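Reading time: 6 minutes

Hardware Basics, Unit 4: Drive Caddies and How to Swap a Disk

Welcome back! This is my favorite unit of the course, and I hope it becomes one of yours. Last time we talked about where data lives. Now we get to take the thing out and put it back.

What a caddy does

A bare 3.5-inch hard drive is awkward to hold. The metal body is heavy for its size, the circuit board is exposed on the underside, and the connector has to meet its partner inside the machine at exactly the right angle. A caddy (some makers say tray, sled or carrier) takes care of all that. It holds the drive at the sides, slides along guides in the bay, and gives your fingers something to grab. Once you have used a good one you will wonder why anybody ever chased four tiny screws around the bottom of a case!

In the lab we have two families of caddies. The Voltley ones take screws through the side rails. The Jatix ones are toolless, with small pegs that sit in the drive's mounting holes, so you flex the plastic open a little and let it close around the disk. Try both before you decide which you like.

Learn the parts by name

Before touching a bay, turn a loaded caddy over and find the rails, the release tab, the circuit board and the connector end. The connector end goes in first, always. On a SATA drive the longer group of contacts carries power and the shorter one carries data, and each has a small L-shaped key so that it can't go in upside down.

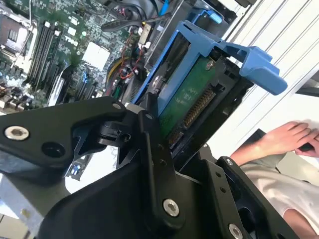 Hélder Tavares says he teaches it the other way around: tab first, name it out loud, then follow the rails back to the contacts, and people stop pushing drives in backward after the first try. I've borrowed his order for the exercise below, and I like it a lot.

Exercise: one full swap

Work in pairs. One person reads, the other handles the drive, then trade.

1. Shut the machine down and unplug it. (Yes, some bays are hot-swap. We will get there in Unit 5.)
2. Put on the wrist strap and clip it to the chassis.
3. Squeeze or pull the release tab and draw the caddy straight out. Keep it level.
4. Hold it by the rails. Fingers off the board and off the contacts, please.
5. Write the serial number and the bay number in your log.
6. Slide the caddy back until you feel it seat. A gentle push is plenty — if it stops early, take it out and look at the guides.
7. Start up and check that the drive shows in the list.

The practice disks are all 480 GB or larger, and none of them hold anything you could lose. So go ahead and repeat the swap until it feels easy. I'd aim for around 10 rounds each.

For next time

Read the Pacheco handout on drive bays, pages 1 to 6, and bring your log. If you have an old desktop at home, open it up and see what kind of caddy it uses. I love seeing the odd ones!

Comments

Allov_fan: Do the screws on the Voltley trays fit the older rails too?

Reply from the instructor: Most do. Start them by hand and you'll feel right away if the thread is wrong.

mirrorbay: Did the exercise twice in January and finally understand the L-shaped key. Thank you!

Questions: hardware lab, Room 189 | Course materials, share freely in class | Back to top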